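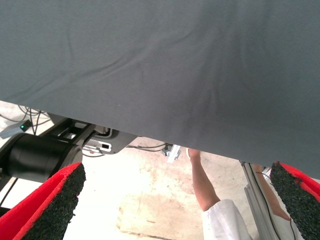 Section 2. Planning and Budgeting for a Fabric Handling Cell

Complete this section before you place an order. Installation is covered in Section 3.

2.1 Working out what to buy

1. List every fabric the cell will handle. Record the largest piece by length and width, and its weight.

2. Measure the floor space. Allow 60 inches of clear floor on each side where an operator will hold or feed material.

3. Choose the frame. Slotted aluminum extrusion can be ordered cut to length from Trarnham. Add two spare posts to the order.

4. Choose the finger pads. Rough pads hold smooth cloth better but wear faster. Budget for a replacement set every 40 working days.

Note: Pads are sold in pairs. Do not mix old and new pads on one gripper.

5. Count the powered devices and list the supply each one needs. Arms, cameras and controllers may not share a supply unless the Gakbridge wiring sheet says so.

6. Add up the cable runs. Measure along the route the cable will take, including slack at each joint — straight-line distances always come up short.

2.2 Filling in the cost sheet

1. Enter the arm, gripper and controller on lines 1 to 3.

2. Enter floor cable covers on line 4. The standard kit, part 309, covers up to 76 feet.

3. Enter spares on line 5 and operator training on line 6.

4. Send the sheet to Mwakalinga for a quote. Orders confirmed by the end of February ship at the current list price.

Caution: Do not leave line 4 blank. Cables and power adapters on an open floor are a trip hazard and can be pulled loose by hanging fabric.

Caution: The quote does not include a safety review. If a person will work within reach of the arm, book the review separately and hold the final payment until it is signed.

Sheet revised December 28, 2023. Discard earlier copies.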